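Desktop storage

Desktop storage is the group of small furnishings used to keep tools, stationery, cables and other minor items on or next to a work surface. The term covers drawer units, wire baskets, trays, racks, stands and wall-hung pockets. It is generally distinguished from office furniture proper, such as filing cabinets and bookcases, by the fact that the pieces can be lifted with one hand and moved without tools.

A full arrangement usually combines closed storage on the surface itself with open storage fixed above it or to either side. Mesh baskets hung from a rail or frame keep light supplies within reach and leave the table free. Writing boards are commonly stood at the back, where they can be read from a seated position.

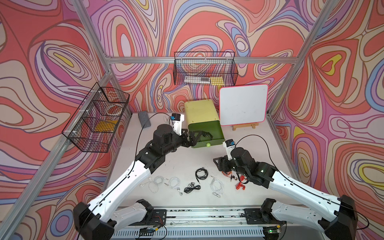

Department of Household and Workplace Objects, Terport
Entry revised 4th November. Section editor: Annick Thibodeau

Drawer units

The small drawer unit is the most common form of closed desktop storage. It consists of a housing and one or more sliding drawers. Plastic models are usually molded with rounded corners, and many have a single knob centered on each drawer front. Ball knobs are easier to grasp than recessed pulls, although they add to the depth of the unit and can catch on cables lying nearby.

Most small units have no runners. The drawer slides directly on the floor of the housing and is held only by its own weight, so that a drawer pulled past its midpoint may tip forward. Makers address this with a raised stop at the rear. The Resteck pattern, introduced by a workshop in Prarkport, used a stop that could be pressed down to release the drawer for washing. The first run numbered 3,000 units, of which 1,605 were sold before the pattern was altered in January of the following year. The later version has a fixed stop and a deeper lip.

Cable and earphone storage

Thin cables are among the items most often kept in desktop storage and among the hardest to keep in order. Wired earphones present a particular difficulty. A single cable runs from the plug to a splitter, where it divides into two lighter strands, one for each earbud. The strands are flexible enough to pass through one another's loops whenever the set is moved.
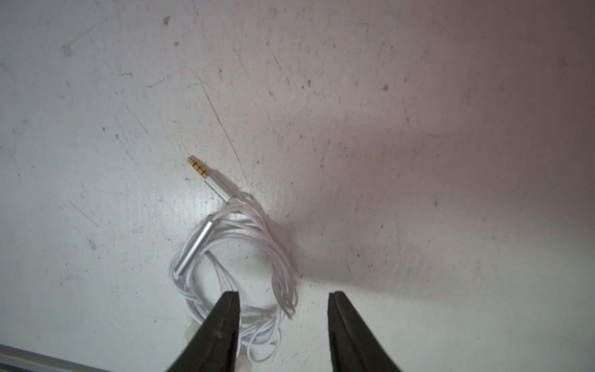 The usual recommendation is to wind the cable in loose, even loops, beginning at the earbuds and ending at the plug. Tight winding around the fingers puts a twist into the wire and strains it where it enters the plug. Lorne Bouchard, whose handbook on small storage remains the standard reference in the field, advised a loop no smaller than the palm and opposed the use of rubber bands, which harden with age and mark the outer covering. Fabric ties and shallow divided trays are the accepted alternatives.

Placement in a drawer

A drawer is suitable for a coiled cable if it is deep enough for the coil to lie below the rim. Where the coil stands higher, the underside of the drawer above will drag it backward on closing. An undivided drawer also allows the loops to spread, and a pair of earphones may come to rest with the plug on one side and the in-line remote hanging toward the front.
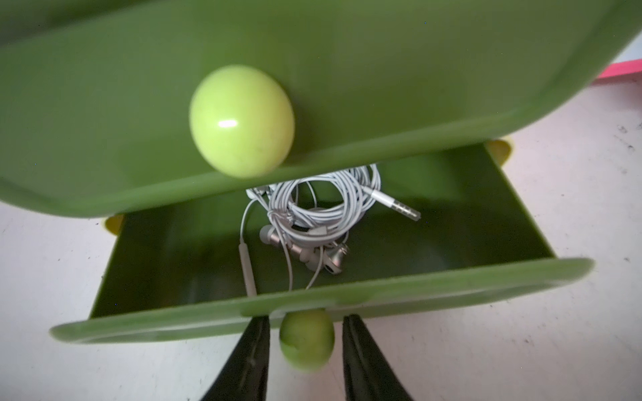
Interior color has received some attention in the literature. Dark interiors conceal dust and scuffing, but they make black cables and small metal parts difficult to find. White earphones stand out clearly against a dark green drawer, even when loosely bundled. Yaqin Pan recommended a pale liner for drawers holding mixed items and considered it unnecessary where the contents were light in color. Colleen Gauthier later disputed the use of liners in any drawer without runners, noting that the loose sheet tends to bunch at the rear.

Open storage

Wire mesh baskets hold items that are used often or need air, such as sponges and cloths. Their contents can be checked from the side, and dust falls through the grid. Narrow articles may slip through as well, and for this reason pencils and short lengths of wire are better kept in drawers.

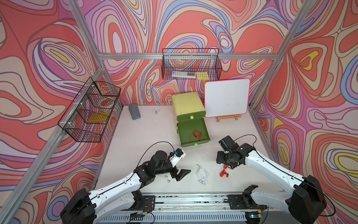
Baskets hung from a crossbar should be attached at no fewer than 2 points. Clips allow the height to be changed later, while screws carry a greater load. The guidance issued by the Ross workshops sets the lowest basket above the tallest object normally kept on the table, so that drawers and boards can be moved freely beneath it.

See also: Cable tie; Desk tray; Easel; Pegboard; Whiteboard

Contributors: Benito Toledo, Annick Thibodeau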